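Stirnstead Automation Course
Handout 4: Setting up the kitchen cell in simulation

The kitchen cell has two arms mounted over a worktop. Every change to the Harnunlow arm program is checked in the simulated cell before it goes to the real one. These notes cover the start state and the checks made on it. Read them with the Skadow controller sheet.

1. Loading the cell

Open the cell file and load the counter, then the fixtures, then the arms. Set the random seed to 2,318 so that all groups start from the same state. Leave the physics paused.

2. Checking the start state

Look at the worktop camera view first. The dish rack should be empty, with bare counter between it and the microwave. Nothing should stand on top of the microwave. Shadows on the counter are a quick guide to where the arms are parked - a missing gripper shadow usually means that an arm model has failed to load.

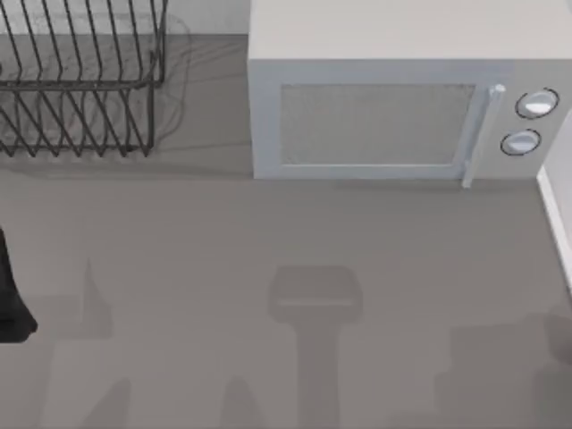 3. Joint limits and home position

Type the home angles in by hand from the Damgaard table. Do not copy them from an older project; the January files use the previous base height. Run each arm to home alone, then both together, at the lowest speed setting.

4. Contact test

Run 300 steps with the arms held still. The microwave and rack must not drift or shake. If either does, its base is overlapping the counter mesh: raise it slightly, reset and repeat.

Log sheets go to Renato Manalo. Questions on the joint table go to Jozefína Ondrejka.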